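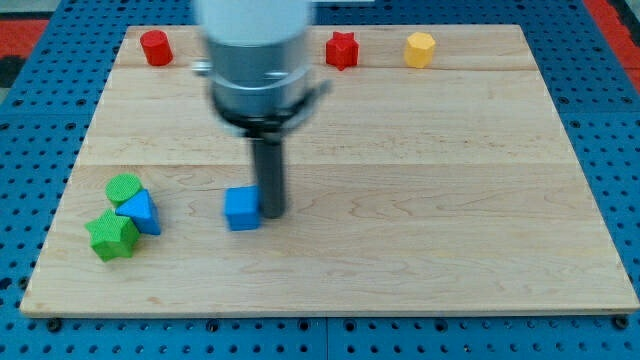 Mavurwood replied:
A fixed penalty notice for careless driving is not a conviction, and payment within the stated period ordinarily closes the matter. Members are advised to keep the receipt.

Fairclough_221 replied:
I must disagree in part. The Skuststead notices carry points, and insurers may ask about them. My premium rose by $700.

Mavurwood replied:
That is accepted. My remark concerned the criminal record only.

Pletico replied:
Requests for a hearing must be made in writing before payment. Please quote form 2965.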